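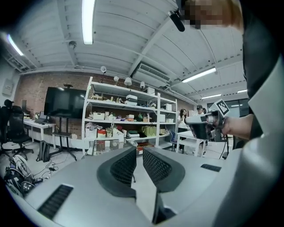 Reading time: 4 minutes

How to load and lay out a tall shelving unit in a shared workroom

Applies to: freestanding metal shelving with four levels, placed against a masonry wall
Text: Olaia Echevarría
Checked by: Shakuntala Bhardwaj

These notes cover the white metal shelving against the brick wall in the Killeo workroom. They can be used for any similar unit that holds mixed craft stock in a room that also has a desk and a screen. Assembly is covered in the maker's leaflet. The steps start with the unit built and empty.

What you need

Spirit level
Tape measure
Two wall brackets with fixings suited to brick
Drill with hammer action and a masonry bit
Damp cloth
Labels and a marker pen
Step stool with a locking catch

1. Position the unit

Our unit is 2,000 mm high. Measure from the floor to the lowest thing above it, including any light rail. We have a rail of small white spotlights over the shelving, and the lamps need clear air below them. Do not plan to stack anything on the top level that reaches the rail.

Stand the unit with its back parallel to the wall. Leave a finger's width between the uprights and the brick so that uneven courses do not push the frame out of line. If there is a socket behind the unit, move the unit. Reaching through a loaded shelf to pull a plug is a common cause of spills.

2. Level and fix

Place the spirit level on the bottom shelf, side to side and then front to back. Adjust the feet until both readings are true. Repeat on the third shelf. A unit that is level at the bottom and out at the third shelf has a shelf clip seated in the wrong slot.

Mark the bracket holes on the brick face, away from the mortar joints. Old mortar crumbles and the plug will turn in the hole. Drill, clear the dust, insert the plugs and tighten the brackets by hand before the final turn. The unit should not move when pulled from the top corner.

3. Work out the load

The shelves here are rated at 85 kg each with the load evenly spread. Paper, clay and full paint containers reach this sooner than expected. Weigh one box of each type, multiply, and write the result on the inside of the upright.

Keep the heaviest items on the bottom level. Anything stored above 165 cm should be light enough to lift down with one hand.

4. Assign the levels

Bottom level: heavy boxes and bins. Leave the fronts flush with the shelf edge.

Second level: craft materials in daily use. Group them by the job they are used for. Glue goes with card, wire goes with cutters.

Third level: boxes with lids and smaller containers. White boxes look tidy but all look the same, so label the short end as well as the front. Coloured containers can be left unlabelled if each colour has one use and the key is posted nearby. Green and yellow are easy to tell apart from across the room.

Top level: display and rarely used items. Small wooden figures suit this level. Set them in a single row, set back from the front edge, with a dab of museum putty under any that rock.

5. Keep the floor in front clear

Allow 118 cm between the front of the shelving and any fixed furniture. This is enough for one person on the step stool and one person passing.

A television on a rolling stand can sit beside the unit, provided it does not overlap the shelf fronts. Lock the castors once it is in place. Lead its cable back to the wall before taking it sideways.

Cables from a desk should follow the skirting. Where a cable has to cross open floor, use a low rubber cover and tape both ends. Bags go right under the desk, with straps tucked in. The chair is pushed in at the end of each session.

6. Check the unit

In June, and again when stock is changed over:

Pull the top corner and retighten the brackets if there is movement.
Look along each shelf edge for sagging. Take weight off before bending anything back.
Replace labels that have lifted.
Wipe the shelves with a damp cloth, then dry them. Standing water marks the coating at the corners.
Return items that have drifted to the wrong level.

Replacement shelf clips are kept in the desk drawer.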